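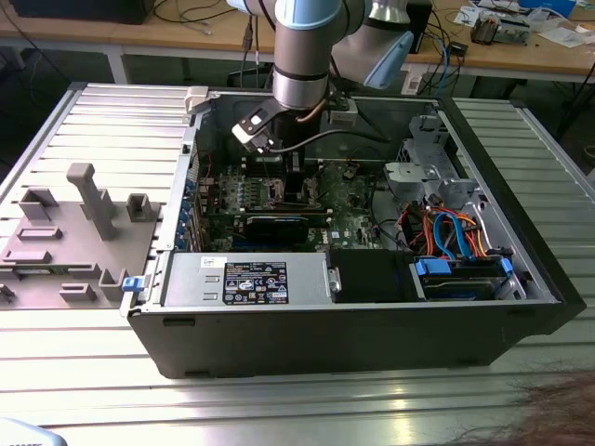
A reader in Vondevby writes that her unit ran dry on the second Saturday because she had filled the tank only to the lower line, and asks whether that line means full. It does not. The lower line is the minimum for a single watering. Fill to the upper line before you set any program.

Section 4. Setting up the drip line and timer

These steps apply to the Cokano balcony and raised-bed kits from Plevholm. Have the tank in place and level before you start.

1. Lay the main hose along the back of the bed. Leave it in the sun for 30 minutes first if it will not lie flat.

2. Cut the hose to length with garden shears. Make the cut square. A slanted cut will leak at the end cap.

3. Push the end cap on until it clicks.

4. Punch one hole for each plant, on the side of the hose facing the plant. Tomatoes and squash need two holes each.

5. Press a dripper into each hole. The barbed end goes in. If a dripper turns freely, the hole is too big - close it with one of the plugs in the small bag and punch a new one next to it.

6. Attach the open end of the hose to the timer outlet. Hand-tighten only.

Caution: Do not use pliers on the timer outlet. The thread is plastic and will strip.

Setting the timer

7. Put in the batteries and wait for the display to light up.

8. Set the current time with the arrow keys, then press Ok.

9. Choose a start time. Early morning is best for most vegetables. Press Ok.

10. Choose how long to water. Start with 7 minutes for seedlings and 30 for established plants, then press Ok to save.

Note: If you press no key for a while, the timer goes back to the clock without saving. Begin again at step 8.

First run

11. Press and hold Ok for 4 seconds. The pump starts.

12. Walk along the bed and check that every dripper is dripping. Air in the hose can hold up the far end, so give it a few minutes.

13. Press Ok once to stop.

Caution: Never run the pump with the tank empty. Damage from dry running is not covered.

Plant food may be added to the tank if it is the liquid kind. Granules clog the drippers, even when they seem to have dissolved. Rinse the tank with plain water in July and again before winter storage - see Section 7.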